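3.2 The plate and the surface

I picked the plate before I picked any of the fruit, and I'd do it that way again. What I wanted was something people would read as "a fruit plate" at a glance, without a label. A plain round dish doesn't do that (in our Vollholm pilot, people kept calling it a saucer!). The red flower-shaped one does, and its wavy edge has a second effect I hadn't planned on: people talk about the petals. "Put the strawberry near the front petal" came up again and again in the written arrangements, so we kept the word in our coding sheet.

The surface is dark reddish-brown marble with white veins, and the walls have a gray leaf pattern. I know a plain backdrop is the usual choice in arrangement studies. I went with the busier one because kitchens are busy, and the Nindwood set we compare against in Section 5 has nothing but white tabletops.
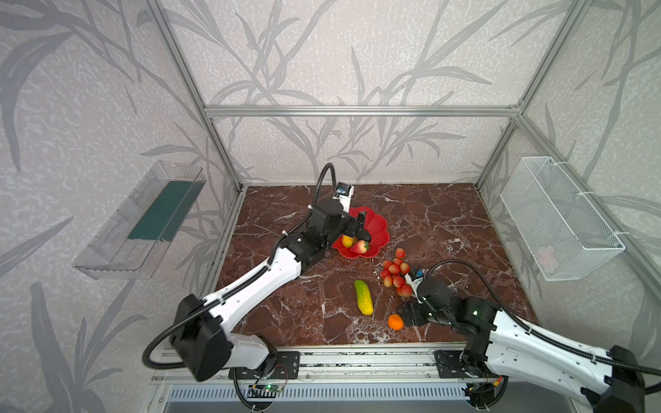
3.3 Choosing the fruit

We started from a long list of 16 artificial fruits and vegetables and cut it to 11 after the first round of naming. The rule was simple. If people couldn't agree on a name, the piece had to earn its place some other way, by color or by shape.

The bitter melon is my favorite case. It goes from green to bright yellow, it's bumpy all over, and a good number of our raters had never cooked one. They called it a mango, a papaya, a gourd, "the wrinkly one." I kept it anyway, and I'm glad I did, because it nearly always ends up at the side of the plate. People seem to treat it as a kind of border! The avocado got the same name from almost everyone, dark as it is, and the little orange gave us no trouble at all.

Long pieces next to each other were harder. When two of them share a color, raters tend to describe them as a pair and skip over which one is in front, so we asked for position and name in separate boxes. 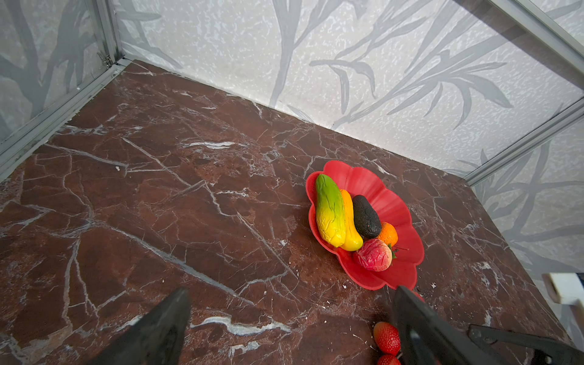
Figure 2. Mixed arrangement on the flower-shaped plate, with the bitter melon on the left and the avocado beside it.

In all we collected 423 written descriptions of arrangements, well short of the 1,000 I had hoped for when I wrote the Owusu proposal. Still, the patterns showed up early and held. Dark pieces get mentioned first or last, hardly ever in the middle. Anything with a leaf or a stem gets a longer sentence. The blush-colored, peach-like fruit with its green leaf drew the longest ones of the whole set, and half of those words went to the leaf.

Strawberries need their own note. A bunch on stems behaves like one object in people's writing ("the strawberries"), even when it's wider than anything else around. A single strawberry gets placed with care, usually against a named neighbor. We score the two separately, and I'd ask anyone reusing our Sendgate coding sheet to do the same.
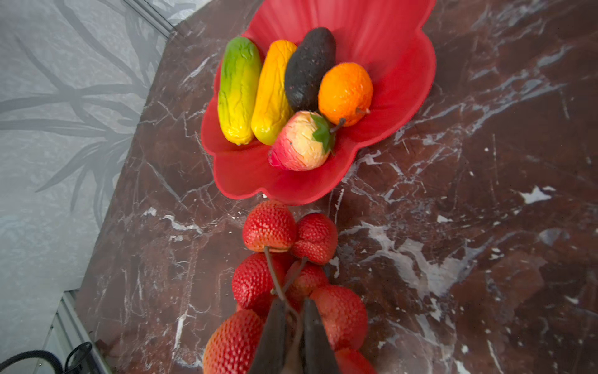 3.4 Scoring the descriptions

Each description got two scores, one for names and one for positions. A name counted as correct if it matched any entry on our accepted list, which is generous on purpose ("squash" and "banana" both pass for the long yellow piece). Positions were scored only against the nearest neighbor or the edge of the plate.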